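Valto Hand-Held Gripper, 2-Unit Set

Filed under: Grippers & Hand Tools > Data Collection > Kits

Updated 18 July 2019

Two hand-held grippers, sold as a pair. No arm needed. You hold one in each hand, do the chore, the kit records it. For teams who want manipulation data from real homes and don't have budget for a full bench setup yet.

Price: $2,349 per set. Single units on request, but ask first, lead time is longer and you don't save much.

What you get

- 2 grippers, left and right
- finger pads, fitted, plus one spare set
- cables, one per gripper
- hard case
- printed setup sheet (short one, the long one is a PDF)

Not included: computer, network switch, storage. Most buyers already have these. If you don't, put another $600 in the plan and stop worrying about it.

Fingers and pads

Black plastic fingers, curved, with a cutout. Blue rubber pads on the ends, angled inward. The pads are the part you will be buying again. Hard smooth dishes are fine on them, grit is not. Wipe them down between sessions. The finger screws are a standard head, any small driver set will do it.

Bowl work is what most people ask us about. Go in from above with the fingers open, one pad inside the rim and one outside, then close. Stacked bowls are harder then single ones because the rims sit close together. Budget extra takes for those. 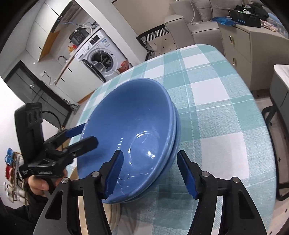

Planning your budget

Stuff people forget, in the order they usually call us about it:

1. Pads. Order a second spare set up front. Shipping costs more than the pads do.
2. Cable length. Measure from the table to wherever the computer will live, then add slack for the operator turning around. Too short and they'll fight it all day.
3. Operator time. Far and away the biggest line. The hardware is a one time cost, the people aren't.
4. Props. Bowls, cups, cloths. Buy doubles.
5. Drive space. Whatever you guessed, go up a size.

Lease or buy

Leasing goes through Gamaletti, minimum term 21 days, extend by the week. Good for a pilot. If you're going past October just buy the set, the lease payments catch up fast. Lease sets come with used bodies and new pads.

Fit with other gear

Bakilana mounting plates fit both units with the adapter, sold seperately. Older Trernalel fingers do NOT fit. We get asked weekly. Different screw spacing.

Returns: unopened, full refund. Opened, we take a restocking fee and the pads are yours to keep. Quotes for schools and labs, email sales with your ship-to address and we'll turn it around same day if it's in before noon.

Comments (3)

Hamisi Mushi
We bought two sets in spring. Item 3 is right, we spent all our planning meetings on hardware and then ran out of operator hours. Pads are holding up ok. Case latch is junk.

pdx_benchtop
does the adapter for the Bakilana plate come with screws or do I need to get those too

kleinlab purchasing
Need a quote with single unit pricing, the form only lets me pick the pair. Emailed sales twice already.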